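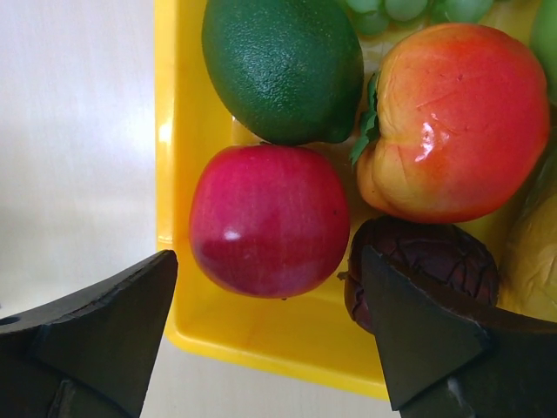

Troriden serving trays, set of three: my verdict after a whole winter and spring of use

I've wanted proper trays for years. We had one growing up, a tin thing with a hunting print on it that went rusty in the corners, and since then I've made do with chopping boards, baking sheets and, once, the lid of a storage box. So when my sister gave me some money for my birthday and told me to spend it on something I'd never normally buy, I went straight for the Troriden set. Three trays, small, medium and large, all plastic, all shiny, in a choice of yellow, a sort of brick red and a grey I didn't care for. I went yellow. My kitchen faces north and needs all the help it can get!

They arrived well packed, nested one inside the other with a sheet of thin foam between each, and no sticky labels on the top side, thank goodness. I can't be the only person who has spent an evening with a bottle of white spirit trying to get the gum off something brand new. The labels are on the bottoms and peel away in one go.

The large one lives on the table with fruit in it for most of the week. It was meant to be for carrying dinner through to the sofa, but it was too wide for my lap and too wide for the arm of the chair, and it does look cheerful with a few apples and whatever else is going. I do find fruit lasts better spread out than heaped in a bowl. In a bowl you never see the one at the bottom until it's gone to mush and taken its neighbours with it. If you want to carry things about on the large tray, measure your doorways first. I caught my knuckles twice on the way out to the garden and now I go through sideways like a crab.

The medium is the one I'd buy again tomorrow. It takes two dinner plates if you let them overlap a bit on the rim, or one plate, a mug and a glass with room for the salt. It fits across my knees and it fits in the sink, and those are the only two measurements I care about. I've had it loaded with a full teapot, four mugs and a plate of flapjacks and it didn't bend in the middle, though I could feel it thinking about it.

The small one is, well, small. A mug and two biscuits. I nearly sent it back as pointless but it's ended up by the cooker with the oil, the pepper mill and the garlic on it, and when I wipe down I lift the whole lot off in one go. Before that I was moving nine things every night and putting them back in the wrong order.

Now for the moans. They're slippery. The surface is lovely and glossy and it wipes clean with one pass of a damp cloth, but a mug with a bit of wet on its base will go for a wander the moment you tip. I lost half a cup of coffee on the stairs in the first week. Troriden do sell a set of cork mats to go inside, but I wasn't about to pay extra for that, so I cut up a roll of the rubbery mesh stuff you put in drawers and it works a treat. It's not pretty. If I've got people round I take it out and walk slowly.

There are no handles either, only the rim. I thought this would bother me more than it does. The rim is rounded over and there's enough of it to get your fingers under, but if your hands are stiff in the mornings, as mine are from November onwards, you'd want something with proper cut-outs. My neighbour has the Claser bamboo tray with the rope handles and I've borrowed it a few times to compare. It's easier to carry, no question. It's also heavier, it can't be left to soak, and the rope has gone a nasty colour where people have grabbed it with buttery hands. She loves it, I'd go mad with it.

I also tried a Urio folding lap tray before all this, the sort with little legs. Please don't. One leg folded in on me halfway through a bowl of soup.

Scratches – yes, a few. Mostly on the medium, from cutlery sliding about, and you only notice them when the light is low and coming in from the side. The colour hasn't faded at all, even though the large one sits near the window. The leaflet says they're fine in the dishwasher on the top rack but the large won't go in the top rack of mine, so I wash that one by hand. The other two have been through dozens of times. There's been no warping that I can find, and I did check by putting them flat on the worktop and pressing the corners.

One thing I'd have liked to know before ordering is that the strong new plastic smell hangs around for a good few days. I left mine propped open by the back door for a weekend after washing them in hot water with bicarb, and that shifted it. I wouldn't have wanted to put bread on them before then.

On price, I paid £90 for the set, which made me gulp. I've since seen the medium sold alone on Zornar for a good bit less than a third of that, and if I'm being sensible that's what most people should do. Get two mediums and forget the rest. I'd miss the big yellow one on the table, though. It's the first thing you see when you come in and it makes the room look as if somebody has made an effort.

Delivery took 7 days, and the box was left in the porch where I could find it. I had to email them about the washing instructions, as my leaflet had only printed on one side, and they sent a full copy the next morning.

Would I recommend them? The medium, yes, very happily. The large if you've got the table for it and you like a bit of colour. The small only if it comes with the others. I'm knocking one star off for the slipping about and half a star back on for how easy they are to clean, so call it four and a half out of five.

Update, May: still going strong. I dropped the medium down the back step on to concrete, with nothing on it, luckily, and it's got a scuff on one corner and no crack. I've also found that the large fits exactly on top of the recycling box if you need somewhere to put things down while you unlock the door. The drawer mesh has started to go crumbly at the edges so I might give in and get the cork ones after all. I'll add a note if I do.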